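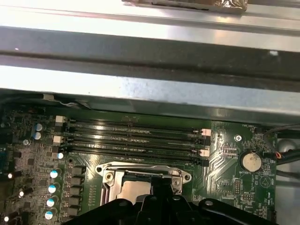

Stinmont Parallel Gripper Kit, reviewed after a winter on the bench

I bought the Stinmont kit to finish an arm that had been sitting in our shared workshop without a hand. The arm is a six-axis build made from printed parts and hobby-grade servos, and what I wanted it for was taking apart old desktop computers. We get a lot of them. Most of the work is dull and repetitive, and memory sticks and coin cells seemed like a reasonable place to start.

The kit cost me 400 dollars with the wrist camera mount included. The camera is extra. I already had a small USB board camera that fit the mount after I filed one corner.

What you get

The box holds the gripper body in black plastic, two sets of fingers (one wide, one narrow), a servo, a control board, a bag of screws and a printed manual. The manual is 18 pages, and the wiring section is good. The section on calibration is short and refers to a menu that was renamed in the current software. Look for "Travel limits" where the manual says "End stops."

Putting it together took me one evening. The screws are all the same thread but come in two lengths, and they are mixed in one bag. Sort them first. If you put a long one in the rear cover it will touch the servo case, and the cover will look closed when it isn't.

Mounting

Stinmont lists adapter plates for several arms. Mine wasn't on the list, so I printed a plate from their drawing file. The hole pattern was correct. The locating boss was slightly tight and needed sanding. A Fairweather wrist flange is supposed to bolt straight on, but I haven't tried one.

Working inside a case

This is the part I care about, and the results are mixed.

The gripper body is wide. On an open bench that doesn't matter. In a desktop case with the metal rails still in place, you have to plan the approach from straight above and keep the wrist square to the board. With memory slots close to a crossbar, there is not much room to tilt. I ended up writing a fixed approach for each case style – lower to a safe height over the CPU socket, stop, check the camera, then move across to the slots. The load plate is a handy landmark because it is large, shiny and easy for the vision script to find.

It is also a little too shiny. Under the workshop lights, the plate and the case rails both throw highlights, and my script mistook a rail for the plate often enough that I had to change the lighting. A sheet of tracing paper over the lamp fixed most of it.

The camera sits close behind the fingers, so the gripper takes up the bottom of the picture and hides whatever is directly under it. Stinmont sells a taller mount. I would get that one if I were ordering again.

Gripping

Memory sticks come out well once the latches are open. The gripper can't open the latches. I do that by hand before I start the run, and I have not found a finger shape that does it without slipping. The narrow fingers hold a stick firmly enough to pull straight up, and the grip force setting is fine enough that I haven't cracked one.

Coin cells are harder. The fingers are too thick to get under the edge of a cell in a round holder. I printed a small hook tip that presses the spring clip, and that works on some holders and not on others. I still do most of them with a plastic tool.

Cables are a problem for any gripper. Tie them back before you start. I have had the wide fingers catch on a loose bundle twice, and both times the arm kept going until the current limit tripped. Set that limit low.

Software and wear

The control software is plain but stable. It runs on the old laptop we keep by the bench, and it talks to my arm controller over serial with no trouble. I also tried it with Cimance, the sequencing program a lot of people at the shop use, and the plug-in loaded the first time.

My log shows 506 open and close cycles since December. The finger pads are polished at the tips, and there is a bit of play in the left finger that was not there when it was new. Replacement pads come 4 to a pack.

Compared with the Korero

The shop also has a Korero gripper on a different arm. It is slimmer and gets into tight cases more easily, but the grip force has only three settings and the lowest is too strong for my liking. For boards and sticks I prefer the Stinmont. For reaching down beside a power supply, I would borrow the Korero.

Would I buy it again

Yes, with the tall camera mount and a spare pack of pads in the same order. If your cases are very cramped, measure the body width against the gap between the rails before you pay for it.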